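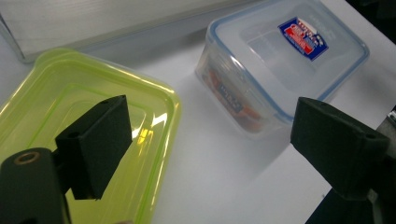 Tratari amplía su servicio de envases reutilizables para comida preparada con la red Estrella

6 de marzo de 2023 — Tratari, empresa dedicada a la logística de envases alimentarios retornables, comunica la entrada en servicio de la red Estrella, que incorpora 39 puntos de devolución en comedores de empresa, mercados municipales y tiendas de comida para llevar. La puesta en marcha se completó en febrero, tras la instalación de los últimos módulos de recogida.

El sistema funciona con depósito. El usuario abona el importe al retirar el envase y lo recupera al entregarlo en cualquier punto de la red, con independencia del establecimiento de origen. Cada recipiente lleva un código individual que registra las fechas de entrega, devolución y lavado.

Durante la fase piloto se pusieron en circulación 3,763 envases de plástico con tapa, en tres formatos apilables. El formato de mayor capacidad se destina a platos principales; los otros dos, a guarniciones y postres. Todos admiten refrigeración y congelación. El calentamiento en microondas debe hacerse sin tapa.

Lavado y control

El lavado se realiza en la planta de Fekunora, socio industrial del proyecto. La línea trabaja con un aclarado final a 80 °C, seguido de secado por aire filtrado e inspección de bordes y cierres. Los recipientes con grietas, deformaciones o manchas persistentes se retiran y se envían a trituración para su reciclado mecánico. La capacidad de la línea es de 512 envases por hora.

La trazabilidad se gestiona mediante Clasel, aplicación desarrollada por Tratari y disponible para los establecimientos adheridos. Permite consultar existencias, solicitar reposición y descargar los registros de higiene de cada lote. La versión actual incorpora avisos de stock mínimo y exportación de datos en formato CSV.

Condiciones de adhesión

Los establecimientos interesados pueden solicitar el alta a través del formulario de la web de Tratari. El contrato incluye la entrega inicial de envases, la recogida periódica —diaria o en días alternos, según volumen— y el acceso a Clasel. No se exige consumo mínimo durante los tres primeros meses. Los recipientes no devueltos se facturan por el importe del depósito.

Sobre Tratari

Tratari diseña y opera sistemas de reutilización para restauración colectiva y comercio alimentario. Su actividad comprende el suministro de envases, la logística inversa y la gestión de datos de circulación.

Contacto para medios: departamento de comunicación de Tratari, a través del área de prensa de su página web.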